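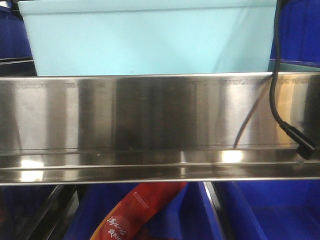

Changes to Collection of Reusable Items at Womside

The Womside Residents' Association wishes to inform all households of new arrangements for the collection of household textiles, books and small kitchen goods. The arrangements were approved at the spring meeting on Thu 28 March and take effect at the next monthly collection. They apply to all 70 households on the estate, including those in Garnness Court, which has until now made its own arrangements with the town.

Under the previous system, residents left bags beside the side entrance of the Oláh Building on any day of the week. Bags were frequently opened by weather or by animals, and a large share of the contents had to be sent to landfill. In the last full year the Association recorded 1,951 items received, of which many could not be passed on. The Board considered several options and concluded that a staffed collection on fixed dates would best serve residents and the organizations that receive the goods.

Items will now be accepted indoors only, in the ground floor hall of the Oláh Building, between 9 a.m. and noon on the second Saturday of each month. Residents who are unable to attend may ask a neighbor to bring items on their behalf. Bags left outside the building will be treated as household waste, and the cost of removal will be charged to the general maintenance account.
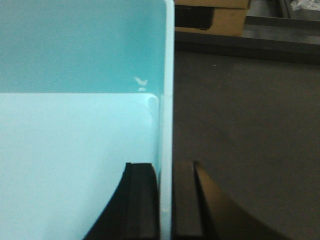
Residents are asked to sort their items before they arrive. Clothing and bed linen should be clean and folded. Books should be free of mold and should have their covers attached. Kitchen goods should be packed in a rigid container that will hold its shape when carried. A plain plastic bin with smooth walls, such as the light blue one shown, is suitable, and so is a sturdy cardboard box. Containers will be returned at the desk if they are marked with the name and apartment number of the household. Glass and china should be wrapped in newspaper. Knives and other sharp utensils must be handed to a member of staff separately.

The following cannot be accepted: electrical appliances, mattresses, pillows, paint, medicines, and car seats for children. The town depot continues to receive most of these items, and its opening hours are posted in the lobby of each building.

Textiles will be forwarded to Bitora, which has agreed to collect from the hall on the Monday after each session. Books will be offered first to the estate reading room. Réka Somogyi, who manages the reading room, has asked that encyclopedias and outdated textbooks be left out, as shelf space is limited to 13 cases.

The Board will review the arrangements in September. Comments may be submitted in writing to Tadeo Lagos at the Association office, or placed in the letter box outside Room 2. Written comments will be included in the papers for the autumn meeting unless the sender requests otherwise.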